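Giltora Home & Shop Forum > Supplies > Tape, glue, sticky stuff
Thread: white tape, which one do you keep around?
Views: 3083

pinhook_lane
Need to restock. Used to buy the Prarketti white, 8 rolls to a box, and the store by me dropped it. I use it for everything, box labels, cord ends, broom handle, the drawer in the kitchen that wont stay shut. Has to tear by hand. What's everybody using now?

gravelroad
Tallero. Cheap, tears fine, writes ok with a marker. Leaves gunk if you leave it on over a summer tho.

SawatzkyL
Mittal cloth tape. More money. Worth it on anything round. The thin shiny stuff wrinkles the second you go around a curve and then you've got edges lifting everywhere.

gravelroad
Disagree on the wrinkles. Thats technique. Short strips, pull tight, overlap by half. I've done a whole rake handle in Tallero, smooth as anything

SawatzkyL
A rake handle is straight. Try a blunt end, like the knob on a cane. Can't get flat tape over a rounded end without folds, I don't care how short the strips are.

gravelroad
You cut darts in it

SawatzkyL
So now I need scissors for the tape I bought because it tears by hand. Ok

mo_in_the_shed
lol. both right. cloth for round ends, cheap stuff for boxes. I keep 2 rolls going, one in the kitchen one in the shed, and they always end up in the same place anyway

pinhook_lane
Ok so does the Mittal leave residue? Drawer front is painted, I don't want to redo it

SawatzkyL
Not on mine. Had a strip on a painted shelf since February, peeled it last night, clean. Old paint might be different, test a corner.

dottie1044
Residue = rubbing alcohol, wait a minute, wipe. Vegetable oil if you're out. Do NOT use the orange cleaner on paint, ask me how I know

gravelroad
Heat gun on low works too

dottie1044
on a painted drawer?? no

gravelroad
On low. hair dryer then, whatever

mo_in_the_shed
Storage matters more than brand imo. Roll left on its side on a dusty bench picks up fuzz all along the edge and then it never sticks right. hang it on a nail

pinhook_lane
Mine lives in the drawer that wont shut so yeah, fuzz. Moving it.
Also anybody know a white one with green printing on the inside of the cardboard? Somebody gave me half a roll once and I liked it, never caught the name. Not Prarketti, theirs was plain inside

mo_in_the_shed
Seen green on a couple different ones. doesnt narrow it down much. Can you read any of it?

pinhook_lane
Threw the core out when it was empty. Of course

SawatzkyL
Got a white roll with green print. Can't make out the words in the photo either, sorry.
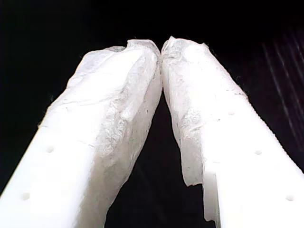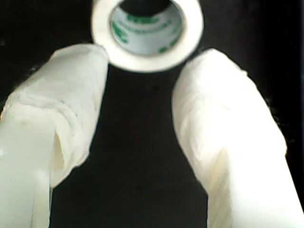

Wrinkles up close in the first one, roll with the green print is in the second.
- Laurier Sawatzky

pinhook_lane
Could be it! Green looks right. Can't swear to it

gravelroad
Those folds are what I'm saying, cut darts

dottie1044
I'd leave it, folds give you some grip. Rather have that than slick

mo_in_the_shed
pinhook take a marker to the store, write on the sample roll, if it beads up put it back. Did that with the Tallero and it passed, fwiw

pinhook_lane
Going tomorrow, will try one Mittal and one Tallero and report on the drawer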